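Reading time: 4 minutes

Section 4: Setting Up Your Desktop Book Holder

Welcome to the good part! Your Parno book holder is out of its box, you've checked the pieces against the packing sheet in Section 3, and now it's time to get some books standing up. This is a quick job and a very pleasing one, and it makes a surprising difference to a plain table (our own tall picture books spent years lying in a heap, and we look at them far more now that they stand).

You will need:
- the Parno book holder
- a soft, dry cloth
- a table or desk with a flat top
- the books you want to keep on it

4.1 Getting the table ready

1. Clear the part of the table you want to use. You can leave the rest as it is, but give yourself elbow room.

2. Wipe the top with the dry cloth, paying attention to the back half. Crumbs and grit under a base plate will scratch a wooden top sooner or later, and pale wood shows it most.

3. Look along the surface from low down. You're checking for dips, old glue, sticky rings from mugs and anything else that would stop the plates lying flat. If you find a sticky patch, use a barely damp cloth and leave the wood to dry for 15 minutes before you go on.

4. Find the cable hole, if your table has one. Keep the holder to one side of it so you can still feed a lamp lead through later.

Note: Wavy or arching grain in a wooden top is only pattern. Run a fingertip over it. If it feels smooth, it's fine to stand the holder there.

4.2 Placing the holder

1. Lift the holder by its lower part with both hands. Don't pick it up by the dividers.

2. Set it down near the back of the table, centred or a little to one side, whichever looks right to you. The back is the best spot for most people, and it leaves the whole front free for opening a big book out flat.

3. Turn it so the notched edge of the dividers is at the top and both base plates are resting on the table.

4. Press down gently on each plate in turn. If the holder rocks, move it 4 cm or so along and try again.

5. Step back and have a look! Move it now if you're going to, while it's light and empty.

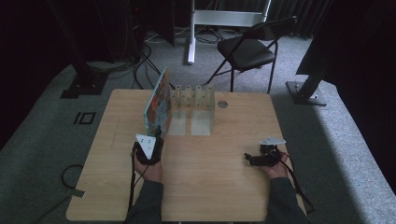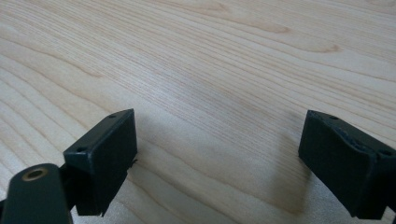

Fig. 4. First picture: holder at the back of the table, large book standing at the left. Second picture: the bare wood grain, close up.

4.3 Putting in the first book

Start with your biggest book. It's tempting to begin with the little ones, but a large hardback tells you straight away whether you've left enough space, and it's the one that looks so cheerful with its cover showing.

1. Stand the book upright on the table beside the holder, on its lower edge, with the spine to one side. Keep a hand on it. Large covers like to swing open.

2. Close the pages fully and square them up with a light tap on the table.

3. Take hold of the book low down on both sides, lift it just clear of the dividers and lower it slowly into a gap.

4. Let go with one hand first. If the book leans, try the next gap along.

5. Add the next largest book, leaving one gap free between the two if you have gaps to spare.

CAUTION: Never force a thick book into a narrow gap. The dividers bend a little and will stand up to everyday use, but a wedged book can split one at the notch. The widest spine we recommend for a single gap is 17 mm. Anything fatter should stand at the end of the row with a Villaseñor bookend behind it (sold separately).

CAUTION: Don't drag a loaded holder across the table. Take the books out, move it, then put them back.

4.4 Arranging the rest

This bit is up to you, and it's great fun. Some ways that work well:

- Tallest at one end, running down to the smallest.
- All the spines facing front, sorted by colour. Picture books are lovely like this.
- One book facing outwards with its cover on show, changed whenever you fancy. We put the snowy ones out in December.

Up to 7 thin books will sit comfortably in the standard holder. For more than that, add the Oneck extension (see Section 6).

4.5 Looking after it

Dust between the dividers with a dry paintbrush. Frosted surfaces hold on to finger marks, so wipe those away with a damp cloth and a drop of washing-up liquid, then dry straight off. No bleach, no scouring pads, and please keep it out of the dishwasher.

Lift the holder now and then and wipe the table beneath it.

Next: Section 5, Moving and Storing Your Holder

12 shares | 3 comments

© Dakedico. Contact us | Back to top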